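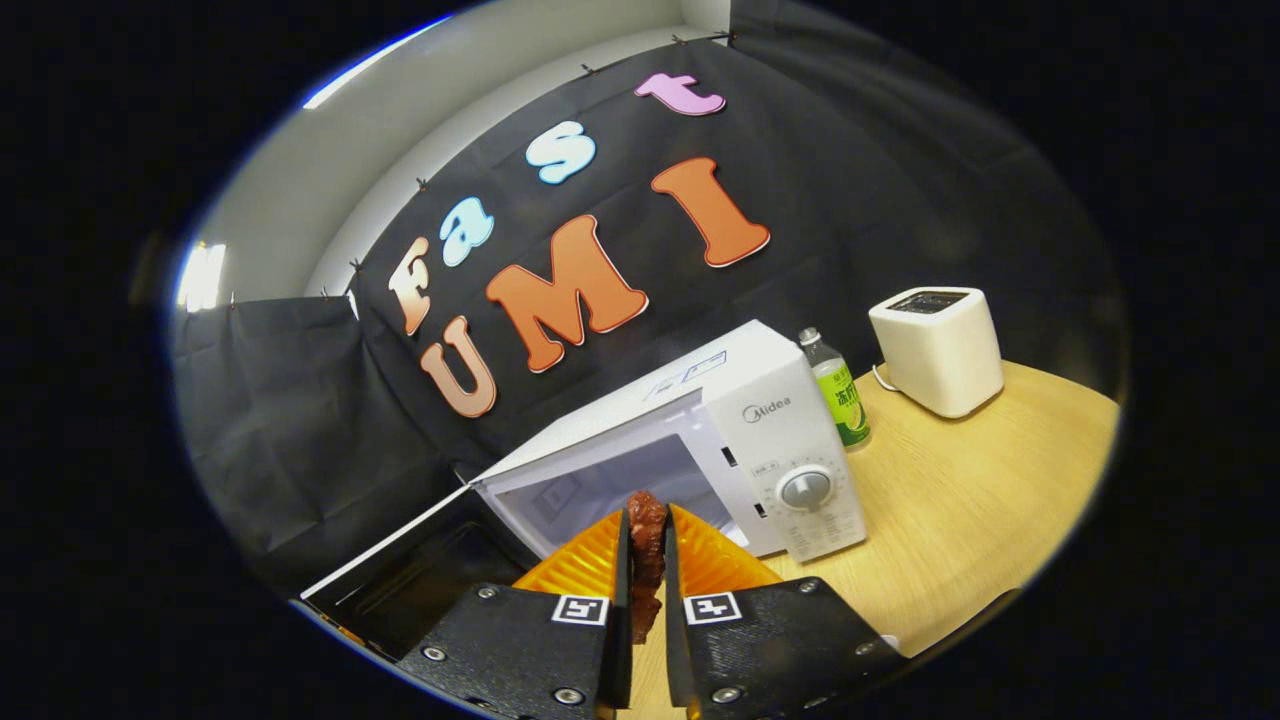 Reheating meat in a microwave: a thread, from someone who has ruined a great deal of it. 1/

The kitchenette at Undusgate has a white Midea with a dial. No popcorn button, no potato button. You turn the dial and live with what you've done. I've come to prefer it to the one at home, which plays a song. 2/

First mistake: putting a whole chunk of last night's braise in on full power. You get lava around the outside and a fridge-cold middle, plus a bang at the halfway mark that makes everybody in the hall look up. 3/

Ours is 700 watts, if you believe the manual. Every packet in the freezer is written for something with more grunt. Add time. Add it in small amounts. The dial has very little feeling for small amounts, so turn it well past where you want it and then bring it back. 4/

What works for me: medium power, 2 minutes, a spoonful of water or leftover sauce over the top, and a cover. Then turn the piece over and do it again. Cut it up first if it's thicker than your thumb. I never cut it up first. 5/

The cover matters more than the timing. I used a Björklund lid for years, one of those vented domes, until it went the colour of every bolognese I've ever loved. An upside-down bowl does the same job and can be washed like a normal object. 6/

Standing time is real, sadly. Give it a couple of minutes on the bench with the cover still on. I've spent these minutes reading the label on a bottle in a language I can't read. Very soothing. 7/

While it stands, make toast. If your toaster lives beside your microwave, check which cord you're unplugging. I once sat through a whole lunch break wondering why my bread was taking so long. 8/

Someone at the Flallar office swears by reheating meat in the toaster. In the slot. I've asked for no further details and I bring my own bread now. 9/

Leaving the door open afterwards to air it out: yes, for a bit, if there's room for it to swing. Ours opens to the left, straight into the path of anyone carrying soup. 10/

Cleaning. Bowl of water, half a lemon, 3 minutes on high, leave it shut for a while, then wipe. A white interior shows everything, so you'll find out quite a lot about your colleagues' January. 11/

Fish: no. I don't care what power setting. I don't care that it's only a small piece. 12/

Someone's asked about doing a whole roast chicken. It took me 20 minutes and a lot of rearranging to get one warm at Allanen last winter, and the drumsticks still came out like chair legs. Pull the meat off the bones and do it in a bowl with some gravy. 13/

Yes, I know about air fryers. Please stop replying about air fryers. 14/14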